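Search the forum Search titles only Go

Hallway as storage: how are you all using yours?

marmalade_tin
We moved into the Clovville flats in May and I am so pleased with our hallway I had to start a thread. It's long, it's plain, it has a tiled floor and no built-in cupboard whatsoever, and I've decided that is the fun of it! The kitchen is tiny so the fridge has ended up out there too. I measured the wall from the front door to the fridge and got 300 cm, and nearly all of that is mine to play with (my other half gets the shoe end). What would you put along it? Hooks? Shelves? I've got a budget of 70 quid and a free afternoon.

pegbag
Ooh, lovely. Hooks first, always hooks. Put them higher than you think so the long coats clear the skirting. I did a row of 8 in ours and they were full by teatime.

Sumaiya Barua
Fridge-in-the-hall club! Ours has lived there for years and I wouldn't have it back in the kitchen now, you get a whole extra worktop out of it.

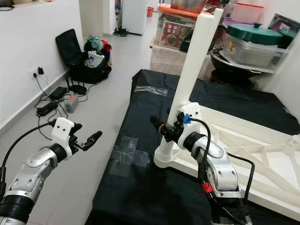

My big passion is the strip of floor along the wall, which I think people waste terribly. Folding chairs are the best things you can own in a flat. A black one leaned flat against a white wall like that takes up next to no depth, and you can still slide a bag of clothes in behind it, heaped right up to the top. I'd get the router and the power strip up off the tiles next, on a little shelf by the socket, and then the mop goes straight through without stopping. Do try it, it's a joy to sweep.

old_grokton_road
Going to disagree on the bag of clothes. Anything on a hall floor breeds. You put one bag down and by the end of the month there are three and you're walking sideways. Get a lidded box or put it in the bedroom.

Sumaiya Barua
Fair, but a bag is something you can pick up and take to the wash in one go! A box just sits there with its lid on looking smug.

old_grokton_road
I like a smug box.

pegbag
With you on the router though, Sumaiya. Mine went on a Padetus ledge, 11 quid, two screws. Check it has a slot at the back for the cables. I missed that and had to take a file to it.

marmalade_tin
Brilliant, all of this. I've got four folding chairs under the bed that I'm now dragging out. Is it mad to hang them up on hooks? The wall sounds solid when I knock on it.

pegbag
Not mad at all! Hang them by the back rail, and use proper plugs in the wall.

old_grokton_road
Knocking tells you very little. Drill one small test hole down low, near the skirting, and see what dust comes out.

marmalade_tin
Will do it after lunch. Red dust is brick, yes?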